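**Gamville lending room: progress report, July**

Prepared by Yaryna Skoryk for Nadiia Lysenko

You asked for a frank account of how the grant is travelling, so I'll start with the part I'm least convinced by. The proposal said a shared games and kitchenware shelf would "bring new households through the door". Borrowing is up, but most of it is the same people taking home more things. Of the 30 households on the register, 15 were members before the shelf existed. I wouldn't call that growth yet.

The money is easier to report. We have spent $1,000, nearly all of it on shelving and on second-hand stock from Dikunitz. Their invoice says everything was "tested and complete". I had my doubts, and 5 items have already gone back. Replacements were promised for the end of the month and I'm not holding my breath.

Sorting has been slower than the schedule allowed. The plan had game controllers in one place and bowls in another, with every item labelled before it went out. In practice things get put down wherever there's room, and a bowl and a controller end up one in front of the other until somebody has an hour to spare.

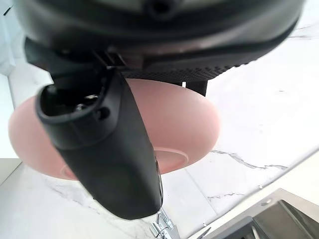 Groker, the booking software, was meant to fix this by telling us what belongs where. So far it has mostly given us a second list that disagrees with the paper one. I've asked that we stop entering items twice and pick whichever list the Saturday crowd will keep up. My money is on paper.

Breakages are low, though I'd be careful with that figure too. Borrowers report a cracked dish readily enough. They are less forthcoming about a controller with a sticky button, and we only hear about it from the next person.

For next quarter I'd sooner not buy any more stock. I'd like the remaining funds put towards labels, lidded tubs and a proper returns bench. If you still want the second shelf at the Du Street hall, please send me the borrowing numbers you're relying on, as ours don't support it.

Y. Skoryk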